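My brother-in-law Timothée Renaud bet me 100 bucks that a machine would fold his shirts before April was out. I took the bet, and then (of course) I took the job at Novero, so you can see how I ended up on both sides of it!

The shop floor at Jokmont had closed, and I needed work that didn't involve my back. Novero wanted people with steady hands. You wore the grippers, you did a chore, and someday a machine would do it after you. My first morning it was an orange wooden thing with a curved piece that stood up off a base.

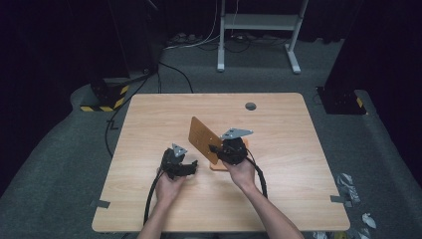 "Slower," said Caron from behind the curtain. She said that a lot. I'd spent 23 years grabbing parts without a thought in my head, and now I had two black fingers per hand and felt like a lobster setting the table.

"Can it do this yet?" I asked her.

"It can do it on a good day."

"And shirts?"

She laughed so long I figured my money was safe. Then she asked what time I could come in tomorrow, and I said 6, and went back to pinching the board. 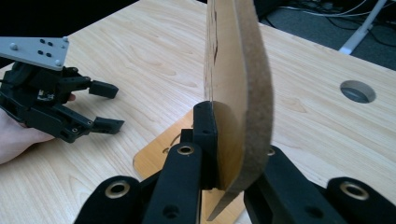 The curved piece, upright in my gripper.

I called Timothée that night. He was ironing.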